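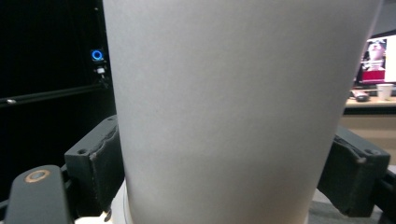
Maintenance update from the McAlister Handling Laboratory, Cell 9. The gripper on this cell is due for a change of finger pads. The posts that follow set out how the work is done, for the benefit of our partner sites and of anyone who has inherited one of these tools.

The pads are dark gray blocks, one to each finger, and they close on an object from both sides. The inner edges do all the work and take all the wear. On the pair now fitted, both inner edges are worn, and the strip on the right pad looks frayed where it meets the cup.

Wear of this kind is expected. The laboratory replaces pads at 1000 closing cycles or when the contact edge is visibly rough, whichever comes first. The counter on Cell 9 read 1312 this morning. The change is therefore overdue, and the log has been marked accordingly.

Before any work begins, the tool is powered down and the plug is placed where the technician can see it. Opening the fingers by hand with the drive still live has damaged one gearbox at our Stisik site. Please do not repeat this.

Removal: each pad has a small screw hole near its upper outer corner. Back the screw out slowly and keep a thumb on the pad. If the screw has been overtightened, warm the pad with a hand for a minute and try again. Do not use a longer driver for extra force.

Left and right pads are not interchangeable. They are mirror images, and the beveled face goes on top. Slavica Halilović has asked that old pads be marked L or R in white pencil before they go into the return bag. Bags that arrive unmarked will be sent back to the site.

With the pads off, wipe the seat with a dry cloth. Solvent is not permitted on the seat. It lifts the thread compound, and the screw will then work itself out within a day or so.

Fitting: start both screws by hand before tightening either one. Close the fingers until the pads just touch, check that the edges meet along their full height, and then tighten. A gap at the bottom means one pad is sitting on dirt. Take it off and wipe again.

The standard test piece is a plain white paper cup, tall size, empty. It is light, it is tapered and it dents easily, so it shows a poor grip sooner than the steel gauge does. Sites may not substitute foam or plastic cups. The results cannot be compared.

Grip the cup below its midpoint. The pads should sit at the same height on either side. Hold for one minute, then release and inspect the wall of the cup under a desk lamp. A faint line is acceptable. A crease is a fail, and the closing force must be turned down one step before the test is repeated with a new cup.

A worn pad can pass this test. That is the reason the cycle limit exists, and a good result on the cup is not grounds for extending it. Tímea Kozma will be writing to two sites on this point.

On supply: replacement pads are held under part number 1147 and are ordered through Darnon. Current delivery is slow. Sites holding fewer than two complete pairs should place an order now and copy Hafþór Ketilsson on the request.

A question was received from Amby as to whether a torn edge may be trimmed with a blade and the pad kept in service. It may not. Trimming alters the closing distance, and the counter has no means of knowing that it has been done.

After fitting, reset the counter, enter the date and initials in the cell log, and run the open and close routine at low speed before returning the tool to general use. Veronica Mihăilă signs off all entries for Cells 1 to 9.

The written procedure will be reissued in September with a clearer drawing of the bevel. Corrections to the present version should reach Hrefna Vigfúsdóttir before then. Verbal corrections given in the corridor will not be recorded.

Contact: McAlister Handling Laboratory, Maintenance Desk | © 2020 McAlister Handling Laboratory | Back to top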